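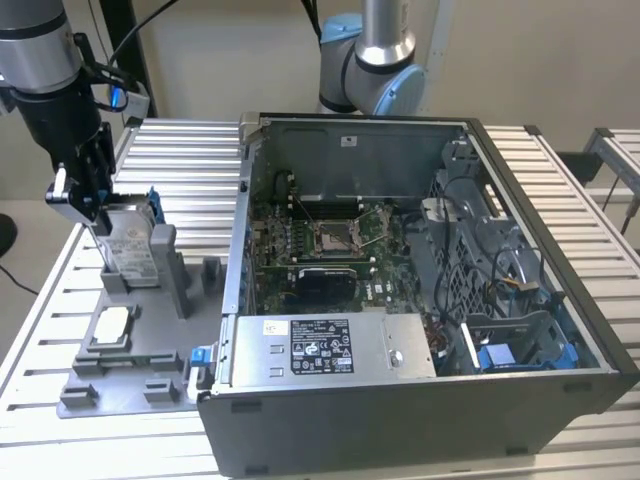

Karero Desktop Service Cell
Setup and Maintenance Information
Wandness Equipment

Overview

The Karero cell handles part removal and refitting on desktop computer towers. It is supplied as a slotted aluminum worktable with 2 arms, a parts fixture and a cell controller. The tower lies on its side on the table with the side panel off. Drives and socketed parts move between the tower and the fixture.

This page covers placement, fixture setup, routine care and common faults. Electrical connection and safety circuit wiring are covered in the installation manual supplied with the cell. Do not power the arms before that manual has been completed and signed off at your site.

Placing the table

Level the table in both directions before the arms are taught. Check level again after the first week of use and after any move. The table feet have lock nuts. Tighten them against the foot plate, then recheck level, as tightening can shift a corner slightly.

Keep the slots in the tabletop clear. Screws and clips dropped during teardown collect in them and will hold a tower off its seat. A plastic scraper or a vacuum with a narrow nozzle is suitable. Do not use compressed air with a tower on the table.

Seating the tower

1. Remove the side panel and set it aside.
2. Lay the tower down with the open side facing up.
3. Slide it against the table stops.
4. Press down on each corner of the shell. There should be no rocking.
5. Check that loose cables inside the case are clear of the parts to be handled.
6. Run the tower locate routine from the controller.

If the locate routine fails twice in a row, reseat the tower. Do not widen the search window to get past the fault. Towers with bent shells should be set aside for hand work.

Parts fixture

The standard fixture is a gray 3D-printed tray made by Comov to Wandness drawings. It is fitted to the table at the left of the tower and is specific to one tower model. Trays for other models are ordered separately and use the same table fasteners.

After fitting a tray, teach the reference corner first and then each pocket. Positions are stored under the tray number. If a tray is swapped for another of the same number, the stored positions may be kept, but each pocket must be tested at reduced speed before the cell is released.

Inspect the pockets for burrs, cracks and packed dust. Printed edges round over with use. A part that tilts when placed by hand will also tilt when placed by the gripper, and the tray should be replaced.
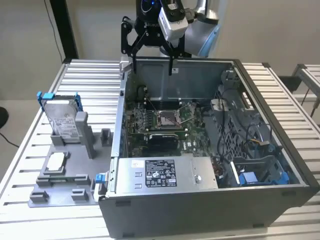
Pocket depth is the dimension most often wrong on a newly printed tray, and it should be checked with a gauge before the tray is taught. A shallow pocket leaves the part proud and changes the grasp height. For the drive position, seat a 3.5-inch drive in the back slot as shown, upright beside the tall post, with the blue caddy clips at the top corners. Confirm that it stands square when released. Small components lie flat in the recessed pocket at the middle of the tray and need a separate check, since their grasp height is taught on its own.

Gripper

Wipe the fingers at the start of each shift with a lint-free cloth and isopropyl alcohol. Allow them to dry. Check both fingers for nicks, looseness and uneven wear. Fingers are always replaced as a pair.

To change the fingers:

1. Move the arm to the service position and open the gripper.
2. Lock out the cell.
3. Remove the finger screws and lift the fingers off.
4. Clean the mounting faces.
5. Fit the new fingers and tighten the screws to the value given by the gripper manufacturer.
6. Restore power, home the gripper and run the width check.
7. Retest every pocket at reduced speed.

Grip force is set per part in the recipe. Do not copy a drive recipe to a smaller part without lowering the force.

Cable care

Wrist cables should hang in an open loop with enough slack for full wrist travel. Jog each arm slowly through its taught range and watch the loop throughout. It must not pull tight at the connector, rub on the support rail or drop into the tower. Replace any cable with a flattened or shiny section. Ties are to be snug only; an overtightened tie will damage the jacket in the same place every time the wrist turns.

Service schedule

Each shift: clean the fingers, clear the table slots, inspect the tray.
Each week: check tray fasteners, wrist cables and camera mount screws.
Every 1,000 running hours: check level, gripper backlash and arm base bolts, and repeat the camera calibration.
Each September: factory inspection, where a service contract is held.

Faults

Drive jams on entry to the slot. Check for dust in the slot first, then caddy clips that are not fully seated, then the taught position.

Part slips in the fingers. Clean the fingers. If the slip repeats, inspect for wear before raising the force.

Locate routine finds the tower but picks are offset. The wrist camera mount has probably moved. Tighten it and recalibrate.

Arm stops with fault code 9. The wrist load does not match the recipe. Confirm that the correct recipe is loaded and that no part remains in the gripper.

Second arm will not leave its rest position. The shared zone over the tower is still reserved. Clear the zone from the controller screen after checking that both arms are stationary.

Spare parts

Finger pairs, wrist cable sets, camera mount screws and table fasteners are stocked at Wandness. Printed trays are made to order by Comov. Please give the tray number and the tower model. In the western region, parts and field service are handled by Nguyen Automation Supply.

Have the cell serial number ready when calling. It is on the plate inside the controller door.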